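The Masudik table oil - 910 ml tin

I've been selling this oil from the shop in Flonthorpe for a good while now and it's still the one I use at home. It's a plain, slightly golden oil for bare or tired wood - tables, worktops, chopping boards, that old stool in the hall. It smells faintly of oranges, soaks in nicely and doesn't leave that plasticky shine I can't stand! 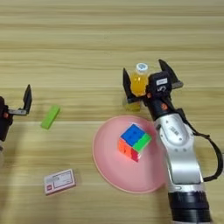
One tin goes a long way. I did both sides of our kitchen table and still had plenty left for the shelves, and you really do want thin coats (I was far too generous my first time and had a sticky table until Friday). Pale wood is where I like it best, a light top like this one with beige and tan stripes running through it, and I always wipe along the grain with an old T-shirt. Leave it overnight, then give it a second go.

Lay used rags out flat to dry outdoors, please - oily cloths in a heap can catch fire.

The tin is £70, or £74 with the Tanoli cloths thrown in. Collect from me in Flonthorpe or I'll post it.

Bultstead Wood Care, Flonthorpe | Contact us | © Bultstead | Back to top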